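Gear drawer check – my Saturday list, with comments

I do this once a month, usually before Ezequiel Calvo gets in and wants the bench back. It covers the loose gears we keep for the Grekex and the old Lozano winder. Tick, cross, or write something useful (please don't write "fine").

1. Bench surface – OK
Swept and wiped. I like a plain grey top for this job, as white parts show up on it straight away and so do bits that have snapped off.

2. Small white gears – OK, one comment
Run a fingernail round the teeth and look through the centre hole for fluff. Keep the big flat white discs out of the same tub, please! I've sorted them twice now. 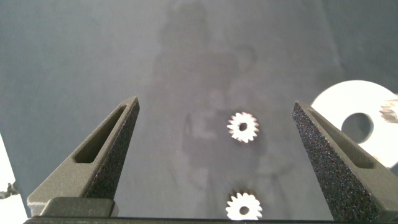 3. Bevel gear – OK
Hold it face-on under the lamp and turn it slowly. Any chipped tooth catches the light differently from its neighbours, and you'll spot it long before you feel it. Check the bore as well, right round the rim. Job sheet 2,991 says 15 teeth; if a replacement comes in with another number, send it back to Stastar and don't try to make it fit.
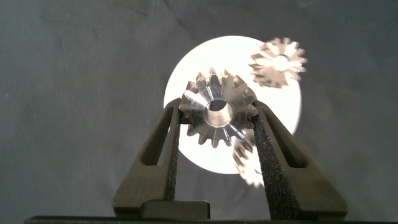 4. Spur gear – OK, recheck next month
Same routine, but tilt it so you can see the thickness of the teeth and not only the bright front face. I nearly skipped this last time and Ezequiel caught me out, fair enough.

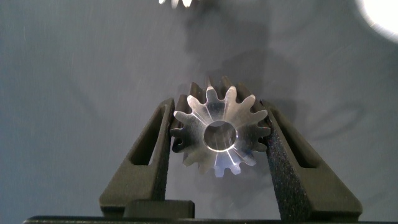

I go down into the gullets with a soft brush, then wipe the bore with a dry cloth – no oil until it's going back on the shaft. If there's a burr, tag it and leave it in tray 31. Don't file it yourself, however small it looks.

5. Labels and lids – NOT OK
2 lids missing from the Kastesero boxes. I've asked for new ones and taped card over the tops for now.

6. Gloves and eye protection – OK
Both on the hook by the door. Put them back there when you've finished, not in the drawer with the gears.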